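Do shrink sleeves on bottles really stop them being recycled?

Forum: Household and Bills > Waste and Recycling
Page 1 of 1

marrowfat
Posted 9:14 am
Our council leaflet came through in February and it now says to "remove full body sleeves from plastic bottles before placing in the bin". I have been putting bottles out for years and this is the first I've heard of it. The leaflet gives no reason. Is this a real thing or has somebody in an office decided we haven't got enough to do? I tried it on four bottles last night, broke a nail on one and used a bread knife on another.

tin_lid
Posted 9:31 am
It's real. Sorting plants use a light beam to tell one plastic from another. If the wrap covers the whole bottle, the beam reads the wrap. The wrap is often a different plastic, so the bottle can end up in the wrong pile.

hobnail77
Posted 9:50 am
Can be read wrong, yes. How often is the question, and I've never had a straight answer. I asked our council how many bottles get thrown out over sleeves and was told they "do not hold that information". So they've printed a rule with no number behind it. I'd want to see the number before I stand at the sink with a knife.

tin_lid
Posted 10:02 am
You don't need a number to know that a camera can't see through a printed wrap.

hobnail77
Posted 10:05 am
You do if you want me to spend my evenings on it.

marrowfat
Posted 10:20 am
Could you both say what counts as a sleeve? Some of mine have a paper label, some have a band round the middle and some are covered nearly to the top.

quarterpast
Posted 11:47 am
I kept a tally for a household waste project at our allotment society, so I have looked at more empty bottles than is healthy. Every bottle that came through our collection point over the winter went in the book, 1,585 of them, and 710 had some sort of wrap going most of the way up. I can't tell you what happened to them afterwards and I don't trust people who say they can. What I can tell you is that the wraps are getting taller. Water and milk mostly still have a short label. Juice and flavoured drinks are where you find the big ones.

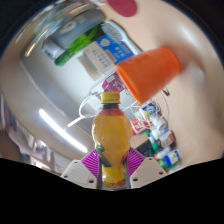
The trouble with the leaflet's wording is that it treats every wrap as the same job, and they aren't. A loose band slides off if you squash the bottle. A paper label doesn't matter much, as far as I can make out, and I leave those on. The shaped bottles are the nuisance. If it narrows at the waist like the one with the yellow cap, a tight wrap has a dip to grip into and you can't just pull it down over the bottom. You have to slit it. Some makers put a line of little holes down the side so that it tears, and I'd say half of those tear an inch and then stop. Domach bottles are the worst I've met for that. The tear line is there, there's a tiny arrow telling you where to start, and then you're on your own.

tin_lid
Posted 12:10 pm
That's useful, thanks. Did you find any that came off properly?

quarterpast
Posted 12:26 pm
Brunik squash, the big size. One pull. I don't like the squash.

gatepost_
Posted 12:58 pm
Going to be the awkward one. Why is any of this our job? The firms chose full wraps because there's more room to advertise. They could print less or use a wrap made of the same stuff as the bottle. Zanetti put "please remove sleeve" on theirs in letters I need my reading glasses for, and that seems to be their whole contribution. If everyone peels politely they'll never change it.

hobnail77
Posted 1:07 pm
Agree with gatepost_, and that doesn't happen often.

tin_lid
Posted 1:15 pm
Fine, but the bottle is in your kitchen now. Not peeling it doesn't punish Zanetti.

gatepost_
Posted 1:22 pm
It doesn't punish me either.

marrowfat
Posted 2:40 pm
Has anybody used one of those Flimetik cutters? It's a little hooked blade for taking sleeves off, and it keeps coming up when I search. It costs £8, and the reviews are all five stars and all sound like the same person.

quarterpast
Posted 3:05 pm
We had 2 of them at the collection point. They work on a straight-sided bottle. On anything with curves the hook skips and you start again. A seam ripper from a sewing box does the same thing and you may already own one. Cut away from yourself and do it with the cap on, the bottle holds its shape better.

oldkettle
Posted 4:31 pm
On the subject of caps, ours say leave them on and my sister's council says take them off. Same county. I've stopped reading the leaflets.

tin_lid
Posted 4:44 pm
On is the usual advice now. Loose ones are small enough to drop through the machinery.

hobnail77
Posted 4:52 pm
It was off for years, and we were told that just as firmly. You'll see why I'm not rushing to buy a cutter.

marrowfat
Posted 6:18 pm
Right, I rang them. The woman was very nice. She said sleeves off "where practical" and that they wouldn't refuse a bin over it. I asked who decides what's practical and she said I do. She didn't know how many get rejected either. So I'll pull off the easy ones and the tight ones can go in as they are.

tin_lid
Posted 6:25 pm
I'd still slit the tight ones. It takes seconds.

gatepost_
Posted 6:33 pm
You're welcome to come round and do mine.

quarterpast
Posted 7:02 pm
marrowfat, if you do end up cutting any, the sleeve goes in the general rubbish here. Check yours, the leaflet might say on the back.

marrowfat
Posted 7:20 pm
The back is an advert for garden waste bins.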